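Die zweite Hitze

Beim Erwärmen fertiger Speisen entscheidet der Wassergehalt über das Ergebnis. Mikrowellen regen vor allem Wassermoleküle an; feuchte Füllungen erhitzen sich deshalb schneller als Brot. Der austretende Dampf durchfeuchtet die Krume von unten, während die Kruste weich wird. Einige Minuten später tritt der gegenteilige Effekt ein: Das Brötchen verliert Wasser und wird zäh.

Im Betriebsrestaurant Gellari werden in einer Woche 1.376 Portionen nachgewärmt. Seit August gilt dort eine einfache Vorgabe: mittlere Leistung, zwei Intervalle, dazwischen eine Ruhezeit. In der Pause gleicht sich die Temperatur durch Wärmeleitung aus.
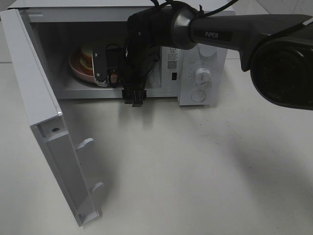

Gudrun Kettler hält dagegen, die Ruhezeit werde überschätzt; entscheidend sei die Schichtdicke, und ein flach verteiltes Gericht komme auch ohne Pause gleichmäßig auf Temperatur.

Für Eintöpfe trifft das weitgehend zu. Bei geschichteten Speisen bleibt der Kern dagegen häufig zurück, da die Strahlung nur wenige Zentimeter eindringt. Birgit Sauerland trennt bei ihren Versuchen in der Lehrküche Istum daher Brot und Füllung. Die Hälften kommen bei 200 Grad drei Minuten in den Backofen, die Füllung wird abgedeckt erwärmt. Der Mehraufwand ist im Schichtbetrieb erheblich.

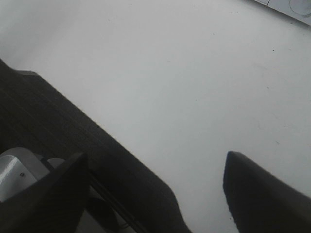 Lässt sich zäh gewordenes Brot durch erneutes Erhitzen retten? Nur kurzzeitig: Die Stärke wird wieder weicher, beim Abkühlen verfestigt sie sich jedoch erneut, und das verlorene Wasser kehrt nicht zurück.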